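Welcome, and thank you for taking an interest in the Tulham Bedding Words list! It began as a page of scribbles about what people in and around Tulham call the things they sleep on and under, and it has grown into a proper little dataset that we're rather fond of.

## What's in it

- `words.csv`: 628 entries, one per line, with spelling, meaning and the village it came from
- `variants.csv`: 413 alternative spellings, each pointing back to a main entry
- `notes/`: longer remarks, mostly from Nirnik and Kang, where the arguments over "bolster" got a bit lively

Please save files as UTF-8, and leave the `id` column alone (we learnt that one the hard way in February).

## Words for creases 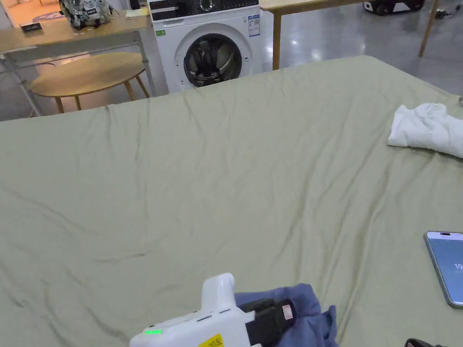
Creases have 112 entries all to themselves, which surprised even us. "Ruckle" is the commonest, and covers any long soft wrinkle of the sort running slantwise over this pale green fitted sheet, while a "rudge" is where the cloth bunches up into a ridge. Some villages use the two words the other way round, so do check the `village` column before quoting either.

## Still to do

The Jollell entries need a second reader, and "counterpane" is still listed twice.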